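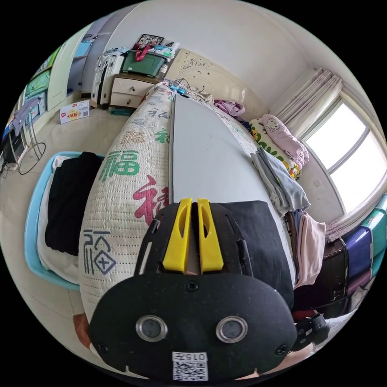
Garra manual com dedos amarelos num quarto com roupa por arrumar, o tipo de ambiente de que trata o novo guia.

Maio | Redação

Guia de boas práticas para gravações em casas particulares entra em consulta pública

Quem trabalha com robótica doméstica já se habituou a ouvir falar de braços, sensores e modelos, e bem menos das casas onde tudo isso tem de começar. Foi um pouco a pensar nisso (e, diga-se, depois de muitos meses de conversa entre gente com opiniões bem diferentes) que a Prulturora, associação que reúne equipas de recolha de demonstrações em ambiente doméstico, publicou este mês a primeira versão do seu guia de boas práticas. O documento tem 21 páginas, lê-se bem numa tarde e fica aberto a comentários até ao fim do mês.

O ponto de partida é simples e simpático. Uma casa habitada é a casa de alguém, com a cama por fazer, os brinquedos na prateleira e as fotografias da família, e quem lá entra com uma garra na mão para gravar como se dobra uma camisola deve portar-se como uma boa visita. O guia diz isto logo na introdução, quase com estas palavras, e depois passa ao pormenor, que é onde se percebe que foi escrito por pessoas que já passaram muitas horas de pé ao lado de um cesto de roupa.

A primeira parte é toda dedicada ao consentimento. Cada pessoa adulta que viva na casa assina uma autorização própria, mesmo que não esteja presente na gravação, e pode retirá-la num prazo de 20 dias sem dar qualquer explicação. O texto pede que a autorização seja escrita em linguagem corrente e lida em voz alta antes da assinatura, coisa que pode parecer antiquada mas que várias equipas já faziam por hábito e recomendam vivamente. As divisões onde se vai trabalhar ficam indicadas no papel, uma a uma. Se a meio da manhã alguém se lembrar de que a cozinha também dava jeito, volta-se ao papel e acrescenta-se a cozinha, com nova assinatura.

Segue-se a questão das imagens. Os rostos de quem mora na casa ou de quem grava devem ser desfocados antes de o material sair das mãos da equipa, e o mesmo vale para fotografias emolduradas, correspondência, receitas médicas e ecrãs ligados. O uso de máscara não dispensa o desfoque. Aqui houve discussão, e o guia não a esconde: a Merell, que faz anotação de vídeo, queria que o desfoque fosse feito só na fase final, para não atrapalhar o trabalho de quem revê as gravações, ao passo que a Eluteck defendia que fosse feito logo à saída da casa. Ficou escrito que o tratamento acontece antes de qualquer partilha entre empresas, solução que, ao que pudemos apurar, deixou ambas razoavelmente satisfeitas.

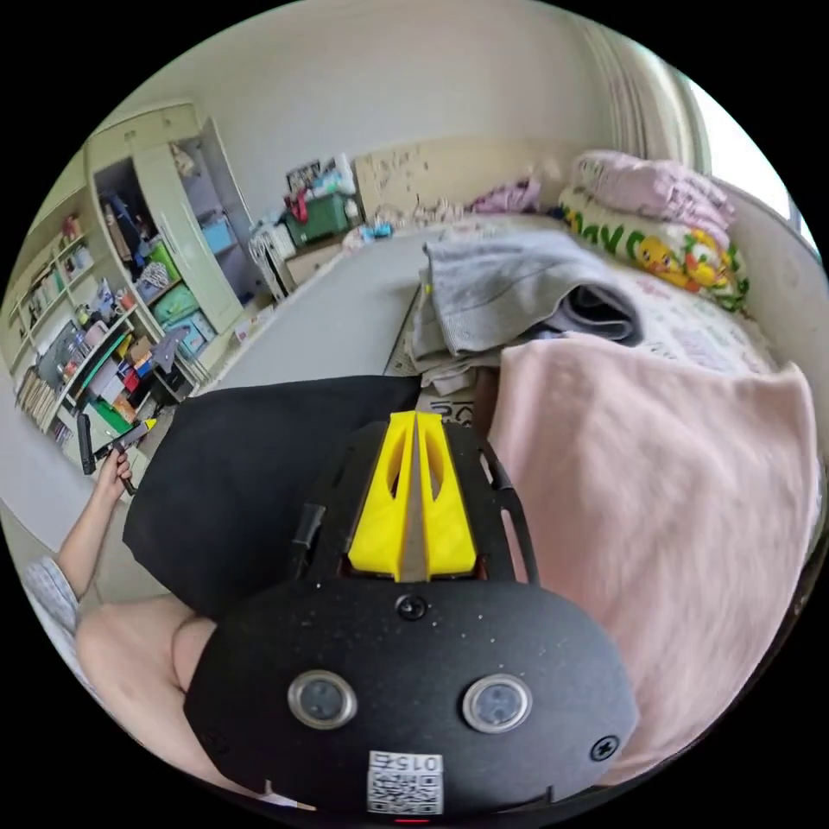 O capítulo sobre arrumação é talvez o mais curioso e aquele que vai dar mais conversa. Durante muito tempo foi prática comum limpar tudo antes de gravar, tirar as mantas, esvaziar as mesas, deixar o quarto parecido com uma montra. O guia desaconselha essa limpeza geral. Pede que o quarto fique tão próximo quanto possível do seu estado normal, com as almofadas e os cestos onde os moradores os costumam ter, e que se retirem apenas três categorias de objetos: os que identificam pessoas, os que têm valor e os que possam magoar alguém. Os medicamentos entram nesta última, tal como as tesouras e os ferros de engomar, e há uma nota bem-vinda sobre cabos no chão, que devem ser encostados à parede ou presos com fita antes de se começar.

Tudo o que for deslocado volta ao seu lugar no fim. Parece óbvio, claro, mas o guia sugere que se tirem fotografias à chegada para servir de referência na saída, e que essas fotografias sejam apagadas à frente do morador logo que ele confirme que está tudo em ordem. É um daqueles gestos pequenos que custam pouco e que deixam a porta aberta para uma segunda visita.

Também a roupa usada nos exercícios mereceu atenção. Se for da própria casa, só entra com autorização expressa para esse fim. Se for trazida pela equipa, deve vir lavada, em saco fechado, e não pode passar de uma casa para outra sem nova lavagem. As peças escuras, que costumam dar trabalho a quem anota por se confundirem com a sombra e com o próprio corpo das ferramentas, devem aparecer em boa parte das sessões, e o guia pede às equipas que resistam à tentação de as deixar para o fim do dia. O mesmo se diz das janelas: a luz natural é para manter, com as cortinas como os moradores as têm, registando-se apenas a hora de início.

Quanto às pessoas que seguram as ferramentas, o limite fica nas 8 horas de presença na casa, pausas incluídas, com descanso obrigatório sempre que o pulso ou o ombro comecem a queixar-se. Cada garra deve ter um código próprio, legível e colado em sítio que não se gaste com o uso, de modo que qualquer gravação possa ser associada à ferramenta certa e à respetiva calibração. Quando se trabalha com as duas mãos, a esquerda e a direita são registadas em separado. Os dedos da garra são limpos entre divisões e verificados quanto a folgas e arestas, sobretudo se o exercício envolver tecidos delicados ou malhas que se puxam com facilidade.

A versão agora publicada foi afinada com base em 3,000 gravações cedidas por associados, revistas por um grupo de trabalho coordenado pela Trujillo, que organiza também a formação para quem queira aplicar o guia desde já. A adesão é voluntária. A Prulturora admite vir a criar um selo para as equipas que o cumpram, mas prefere esperar pelos comentários e ver primeiro como corre a coisa no terreno, o que nos parece sensato.

Entre os pontos ainda em aberto estão as casas arrendadas, em que nem sempre é claro se o senhorio tem uma palavra a dizer, e a presença de crianças, para a qual a versão atual se limita a dizer que não devem estar na divisão enquanto se grava. São matérias em que a associação pede expressamente ajuda, e ajuda de toda a gente, incluindo de quem já abriu a porta de casa a uma equipa e tenha gostado, ou não, da experiência.
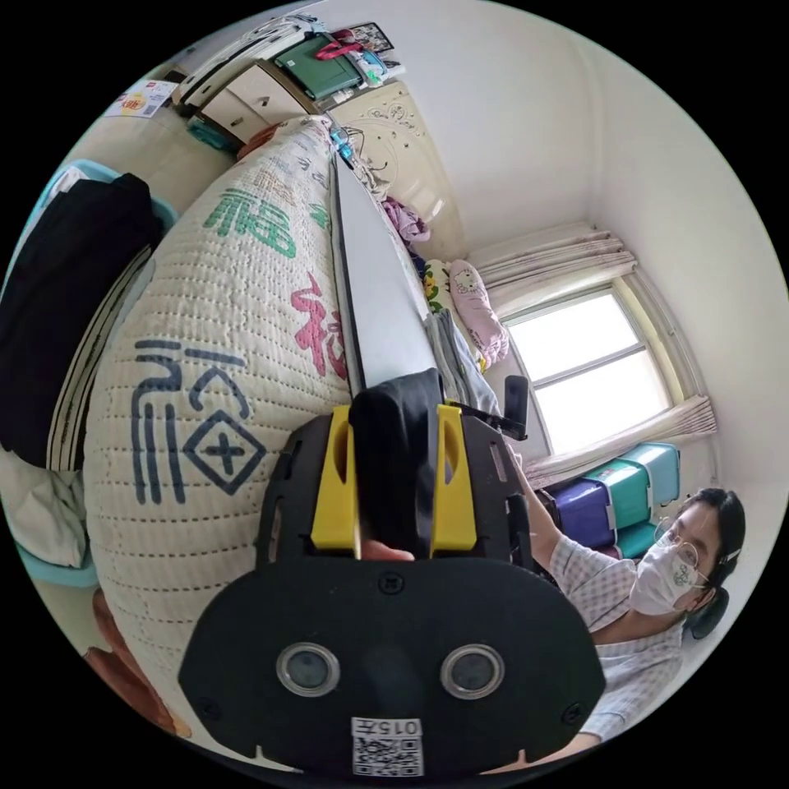 Como participar na consulta

Os comentários podem ser enviados por escrito à Prulturora até ao último dia de maio, de preferência com indicação do capítulo e da página. Não é preciso ser associado nem trabalhar na área. Haverá ainda uma sessão aberta, às 18h00, nas instalações da Trujillo, com entrada livre e café para quem chegar cedo. A versão revista deverá sair depois do verão.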